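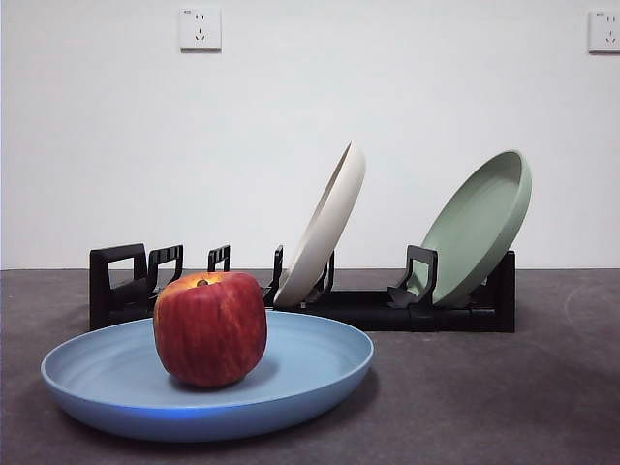 BRIKGATE, March

The meter at the Fleser pump house read 900 at six in the morning and 900 again at noon. Ysaline Chevalier wrote both figures in the log and initialed them. Water was reaching the town. She had filled a kettle with it.

She closed the bypass, waited 4 minutes by the wall clock, and opened it again. The needle stayed where it was. The manual gave two causes for a static reading: a seized register or a sheared drive pin. She took the cover off. The register turned freely under her thumb and the pin was whole.

At one she telephoned the district office in Prarnus.

"What does the lower station show?" said Syafiqah Pasaribu.

"It shows 300 coming in."

"Then you're sending 300."

"I'm showing none sent since yesterday."

There was a sound of pages. The district office kept its records on paper, in binders, and Pasaribu turned them slowly.

"Your station had the same entry 40 years ago," she said. "Nine hundred, for eleven days. The operator was named Negi."

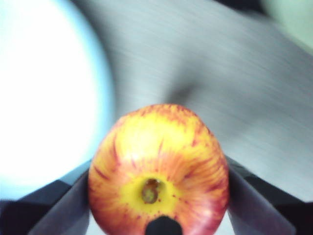

"What did he do about it?"

"He wrote it down. On the twelfth day it read 901."

Chevalier looked at the log. The older volumes were on the shelf over the desk, and she pulled the one she wanted without putting down the receiver. The entries were in pencil, morning and noon, each one initialed. Beside the last 900 Negi had added a note in smaller writing — valve 4 closed from the other side.

There was no valve 4 on the drawing. She went down the ladder with a lamp and followed the main to the back wall, where it passed into the rock. The handwheel was mounted low, behind the pipe, and it had been greased.

She put her palm on it. It was moving, a few degrees at a time, toward open.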